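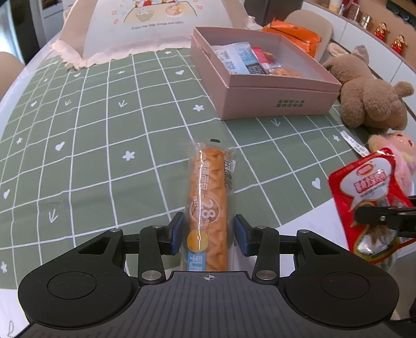 Did the wording of flood warnings in the Ollura district change after warning duties moved from the state office to the district council?

The messages got shorter and named more streets, but the share that told people what to do stayed the same.

Student project report, Public Administration, second-year course
June 21, 2020

Background

Until the transfer, flood warnings for Ollura were written by the state water office in Wegener and passed to local radio as a bulletin. The council took over the writing of public messages in October, while river gauging and forecasting stayed with the state. The council sends its messages through Tekisix, a text and email gateway that it already used for road closures and garbage collection notices.

The change was debated in the council chamber mainly as a budget matter. The minutes record a long exchange on license fees and on who would be on call at night. Message content is mentioned once, in a remark that residents "know the river." No wording guide was adopted at the time. A template was later bought from Lesus, a communications firm, and was in use for the last part of the period studied.

Material

The project used 200 messages from the public archive, taken in date order, with the transfer falling inside the set. Of these, 115 were sent by the state office and the rest by the council. Messages marked as tests are not included. Where a warning was sent by both text and email, only the text version was kept, as the email version repeats it with a longer footer.

The archive has one known gap. State bulletins read out on radio but not stored as text could not be recovered. This affects the earlier part of the state series and may make the state messages look more uniform than they were.

Method

Each message was coded for the following items:

Warning level stated in the first sentence
River or creek named
Street, bridge or neighborhood named
Action for the reader
Time of the next update
Name of the sending body

Coding was done by hand in a spreadsheet. An action was counted only if it was phrased as an instruction. "Residents may wish to consider moving vehicles" was coded as no action, and "Move vehicles from the lower lot" was coded as an action. This rule was set before coding began and was not changed, though several borderline cases were noted in the comments column.

To check the coding, 10 messages were coded a second time after a break. The two rounds differed on one message, which named a footbridge by its local nickname. It was recoded as a named bridge.

Results

State messages usually open with the name of the office and the bulletin number. The warning level comes in the second or third sentence. Council messages put the level first in nearly every case – the Tekisix form has a required field for it, so the order is set by the software and can't be read as an editorial choice.

Place detail is where the two series differ most. The state office named the river and a gauge. The council named streets, and in some cases a parking lot or underpass. Creeks that have no gauge appear only in council messages.

Instructions show no clear difference between the two senders. Both series lean on "be aware" and "take care," neither of which met the coding rule. The Lesus template includes a line for instructions, but it is optional, and it was left blank in most of the messages sent on that template.

The time of the next update is given more often by the state office. The council tended to write "updates to follow" with no hour.

Discussion

Moving the task to the council made use of local knowledge of places. It did not bring a matching change in advice. One possible reason is legal caution: the transfer agreement makes the council answerable for the content of messages but does not say what happens if an instruction turns out to be wrong. This was not tested here and would need interviews with staff.

The project can't say whether residents acted differently. Message text was the only source, and the call logs held by the council were not released in time for this report. River conditions also differed between the two periods – the state series includes a long wet spell with many repeat bulletins.

Recommendations

The council should make the instruction field required for the two highest warning levels and replace "updates to follow" with a clock time. The state office in Wegener and the council should agree on one list of place names, including the creeks without gauges. Radio bulletins should be stored as text on the day they are read out.

The coding sheet and the list of message dates are in the appendix.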